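Lista de comprobación anual de finanzas domésticas, con comentarios
Revisión: 4 de junio de 2024
Revisa: Oľga Kollár
Contrasta: Boris Jurčo
Periodo: desde enero

Escala: C (conforme), O (observación), N (no conforme), NP (no procede).

1. Cuentas y liquidez

1.1 Saldo de todas las cuentas conciliado con el extracto. C
1.2 Fondo de emergencia equivalente a seis meses de gasto fijo. O
Comentario: cubre casi cinco. La aportación mensual sube 100 euros hasta alcanzar el nivel fijado.
1.3 Comisiones de mantenimiento. N
Comentario: la cuenta antigua de Giltwood cargó 36 euros en el periodo. Se perdió la exención al cambiar la domiciliación de la nómina. Solicitar devolución por escrito y, si la deniegan, cancelar.
1.4 Cuentas sin movimientos en doce meses. NP

2. Tarjetas y deuda

2.1 Pago total de la tarjeta a fin de mes. C
2.2 Tipo de interés y TAE anotados en la ficha de cada préstamo. O
Comentario: falta la TAE en la ficha del préstamo Trarkska. Quedan 48 cuotas. El cuadro de amortización archivado es anterior a la última amortización parcial y debe sustituirse.
2.3 Puntos de recompensa con fecha de caducidad registrada. C
Comentario: los puntos no se contabilizan como activo.

3. Suscripciones y recibos

3.1 Cada cargo periódico tiene titular, importe y fecha de renovación. N
Comentario: Gillex renovó el plan anual por 231 euros sin aviso previo en la agenda. Anotar la próxima renovación con un mes de antelación - el plazo de cancelación es de quince días.
3.2 Servicios duplicados. C
3.3 Seguro del hogar: capital asegurado acorde con el contenido. O
Comentario: la póliza de Šimek mantiene el capital del año de contratación. Pedir una cotización actualizada antes de renovar. 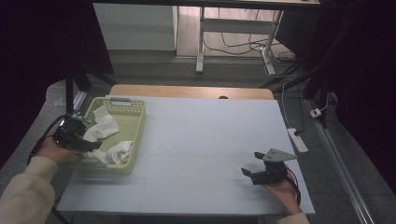

3.4 Recibos devueltos. C
Comentario: ninguno en el periodo. El apartado se mantiene porque una devolución suele generar recargo del emisor y comisión del banco, y ambas partidas se registran por separado.

4. Documentación y acceso

4.1 Justificantes fiscales archivados por ejercicio. C
4.2 Copia cifrada de contratos y pólizas en un segundo soporte. O
Comentario: existe la copia, pero no se ha probado la restauración.
4.3 Verificación en dos pasos activa en banca en línea. C
4.4 Beneficiarios de seguros y planes comprobados. N
Comentario: B. Jurčo no localiza la última designación. Solicitar certificado a la gestora.

Acciones pendientes, por orden de ejecución

Reclamación a Giltwood (1.3). Responsable: Kollár.
Certificado de beneficiarios (4.4). Responsable: Jurčo.
Aviso de renovación de Gillex (3.1). Responsable: Kollár.
TAE y cuadro de amortización (2.2). Responsable: Jurčo.
Prueba de restauración (4.2). Responsable: Jurčo.

Las observaciones no bloquean el cierre de la revisión. Las no conformidades sí: el apartado correspondiente queda abierto hasta adjuntar el justificante.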